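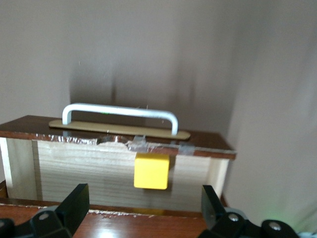

Estela Ibarra has opened and closed the same little box so many times that she has stopped hearing the handle rattle. She works in a converted dairy office in Wimotside, where the coffee is strong and the radiator knocks, and since March she has been putting two grippers through the same set of household chores to find out which one she would trust with a drawer.

The box has had a hard life. The front edge of its brown top has chipped away in one spot, and there are strips of gray tape over the edge nearby, and Estela won't hear of replacing it. "My grandmother's kitchen looked worse than that," she told me, very cheerfully, "and she still expected the drawers to open."

Her two contenders are the Restia, a plain two-fingered gripper that sells for $580, and the Montecinos, which costs $2000 and comes with softer pads and a much thicker manual. Both get bolted to the same arm, both carry a small camera down near the fingers, and both run on the Drenodska controller she has been grumbling about (fondly, I think) for as long as I've known her.

I had supposed the grip would be the hard part, and she let me go on believing that for most of a morning. Then she sat me down at the screen and had me drive. A metal handle seems like a generous thing to grab until you are coming at it from a wrist camera, with two black fingers poking up at the bottom of your view and a shiny surface throwing light back at you. I missed it 10 times before lunch. The bright yellow cube on the front of the box became a sort of lighthouse for me – if I could keep it between the fingers, I at least knew where I was.

Estela, of course, is far better at it. She has logged some 195 pulls with each gripper, and her notebook is full of remarks like "came in too low again" and "sulky after warm-up." The pricier one is gentler, she says, and forgives a crooked approach. The cheaper one is quicker to swap out and easier to fix with the tools she already owns, and I noticed it was the one she had left on the arm when we went to find sandwiches.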